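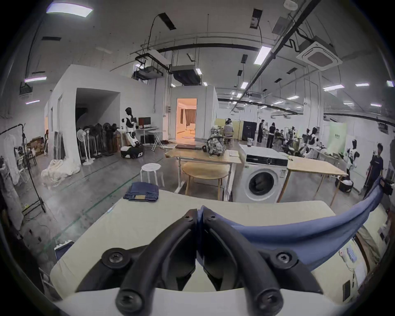
**FOR IMMEDIATE RELEASE**
Sambridge, December 2022

My first book is done, and I'm so happy to finally say that out loud! It's called *Stestent*, it runs to 200 pages, and Privholm is bringing it out in April.

It's about moving back to the town where I grew up, with a husband, two kids and a dog who hated every mile of the drive. I was 40 when we came home (I'd sworn at 18 that I never would), and my mother lived six houses down. Some weeks that was wonderful. Some weeks I drove the long way to the store so she wouldn't see my car.

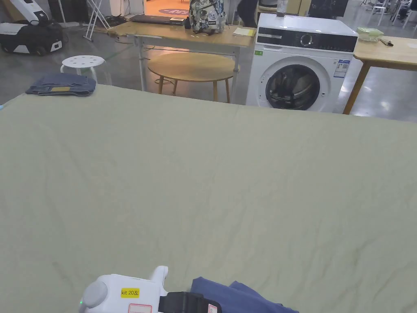
M. Rathore

I wrote most of it at night, and my family has read every chapter they appear in - my mother asked for one change, and she got it.

The paperback will be $14, and you can order it now through Privholm or at the bookstore in Sambridge. I'll be reading there the week it comes out, with plenty of time for questions afterward. Book clubs, please write! I love book clubs, and I'll happily join yours by video if you can't get to us.

Review copies and interviews: contact the Privholm press desk.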